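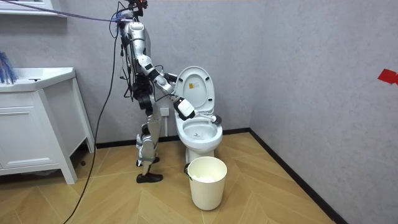 Soporte > Móviles > Conectividad y red > Caso 1487

Utilizamos cookies propias y de terceros para mejorar tu experiencia. Aceptar | Configurar

Caso 1487: el Vandance se queda en 4G después de actualizar
Estado: resuelto
Equipo: Vandance, versión libre, doble SIM
Operador: Stelurar

Mensaje inicial

¡Hola a todos! Estreno Vandance desde mayo y estoy encantado con él (la pantalla es una maravilla y la batería me dura día y medio sin mirarla), pero desde la última actualización el 5G ha desaparecido. Antes tenía cobertura en casa, en la oficina y en casi todo el trayecto del tren. Ahora solo veo 4G, y la prueba de velocidad se planta en 40 Mbps donde antes llegaba a 200 sin despeinarse.

Lo que ya he probado:
- Reiniciar, claro, varias veces
- Modo avión durante un minuto
- Sacar la SIM y volver a ponerla
- Cambiar la SIM de Stelurar a la ranura 2

Con la ranura 2 pasa lo mismo. La tarjeta funciona con 5G en el teléfono de mi hermana, así que la línea está bien. Tengo muchas ganas de dar con esto, ¡pedidme las pruebas que haga falta!

Respuesta de soporte

Gracias por traer tanto trabajo hecho. Mira, por favor, en Ajustes > Redes móviles > Tipo de red preferido y dinos qué opciones aparecen en cada SIM. Nos vendría bien también la versión de banda base, que está en Información del teléfono.

Respuesta del usuario

En las dos SIM me salen «4G/3G/2G (automático)», «3G/2G» y «Solo 2G». ¡La opción de 5G ni siquiera está en la lista! La banda base termina en K2. Tengo además instalada la app Bendgate para vigilar el consumo de datos, con el límite puesto en 1000 MB diarios, por si influye.

Respuesta de soporte

Bendgate no toca el módem, puedes dejarla como está. El dato bueno es la banda base: la actualización debería haberla dejado en K4. El sistema se actualizó y el perfil de operador se quedó en el anterior, con lo que el menú oculta el 5G. Prueba en este orden:

1. Ajustes > Sistema > Restablecer > Restablecer ajustes de red. Se borran las redes wifi guardadas y los emparejamientos Bluetooth, apunta antes las claves.
2. Apaga el teléfono y enciéndelo con una sola SIM puesta, la de Stelurar, en la ranura 1.
3. Conéctate a una wifi y entra en Ajustes > Sistema > Actualización > Componentes de operador. Pulsa «Buscar» aunque diga que está al día.
4. Reinicia cuando lo pida y vuelve a mirar la banda base.

Respuesta del usuario

¡¡Funciona!! El paso 3 decía «sin novedades», le di a Buscar dos veces y a la segunda bajó un paquete pequeñito. Reinicio, banda base K4 y la opción «5G/4G/3G/2G (automático)» otra vez en su sitio. Acabo de medir en el salón y vuelve a dar 200 Mbps, qué gusto.

Una duda: los auriculares Koskela se emparejaron a la primera, pero el reloj me pide un código que no recuerdo haber puesto nunca. ¿Abro otro caso?

Respuesta de soporte

¡Estupendo! Ya puedes volver a poner la segunda SIM. Para el reloj, borra antes el emparejamiento antiguo desde el propio reloj (Ajustes > Conexiones > Olvidar teléfono) y suele dejar de pedir el código. Si sigue igual el jueves, abre un caso en Accesorios y enlaza este.

Respuesta del usuario

Olvidado y emparejado, perfecto. Por mí se puede cerrar, ¡mil gracias!

Etiquetas: 5G, banda base, doble SIM, actualización, Vandance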